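How Do Video Games Save Your Progress?

Imagine you have been playing a game called Gindau all afternoon. You have found 14 keys, you have 3615 coins, and you are standing outside a castle. Then it is time for dinner. You turn the game off, and the next day you are outside the same castle with the same coins. The game did that by making a save file. 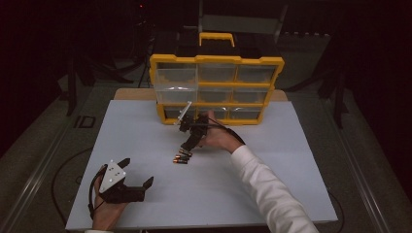
What is a save file?

A save file is a list of facts about your game. It might say which level you are on, how much health you have left and which doors are open. The game reads the list when you come back and puts everything where it was.

A save file is usually much smaller than the game. It doesn't need a picture of the castle, because the castle is already part of the game. It only needs to say "player is at the castle gate."

Old games and passwords

Some early games could not save at all. When you finished a level, the game showed you a password, and you wrote it on paper. Typing it in later took you to the next level. If you mixed up a zero and the letter O, it didn't work.

Other games kept saves on a chip inside the cartridge. A small battery kept the chip's memory going while the power was off. When the battery ran out, the saves were lost.

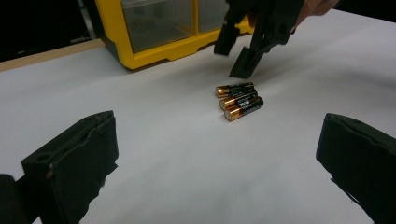
One reader, Femside, wrote to us that passwords were the best part, and that a notebook with 40 of them in it still works today, long after the cartridge saves are gone.

Checkpoints and save points

A checkpoint is a place where the game saves for you. If you lose, you go back to the last one. A save point is a place where you choose to save — in the racing adventure Rirport, it is a blue gas station.

Many newer games use autosave. The game saves every few minutes, or each time something important happens. You may see a little spinning sign in the corner while it works.

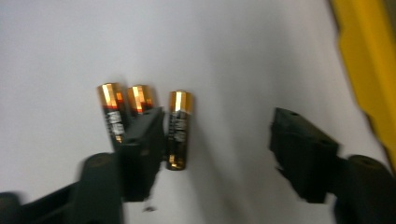 Don't turn the game off while that sign is showing. The game is still writing its list, and half a list may be no use to it. Some games keep an older copy as well, so you lose a few minutes of play and not the whole adventure.

Saves can also be kept online. Then you can start on one machine and carry on with another, as long as you sign in with the same account. Ask a grown-up before you make one.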